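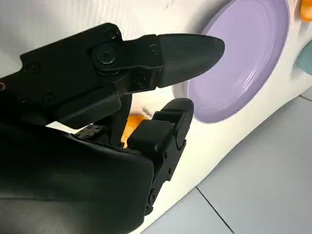

Wrist camera view, gripper open at the plate. The scuffed patch is down near the palm.

Scuffed patch near the palm of a two-finger gripper, replace or leave?

Our sorting cell picks up plates and small stuff off a soft-looking white surface. The gripper is a Kulex, bought used, and its manual covers unpacking it in loving detail and then loses interest. Between the fingers there's a gray, frayed patch that looks like a torn pad, or tape somebody had feelings about. Grip seems fine so far. Do I peel it, replace it, or look away until October?

Lucie Marchand

Loretta Kowalczyk
Don't peel it with the arm powered. I shouldn't have to type that, and yet.
Park the arm, cut power, then lift one corner with a plastic scraper. If it comes up as a sheet with glue behind it, it's tape and you can put down fresh. If it crumbles, it's a rubber pad. Clean the spot with alcohol and let it dry before sticking anything on. While you're in there, check the cap screw at the finger pivot and the small hex screws by the fingertip. I check ours every 500 cycles and usually find one that has decided to retire. Snug, no gorilla work. Then redo your closed position, as a thicker pad can throw it off on thin things like plate rims.

Bayram
just put duct tape on it. mine's been on for 6 months

Loretta Kowalczyk
Bayram, that may be how Lucie's got this way.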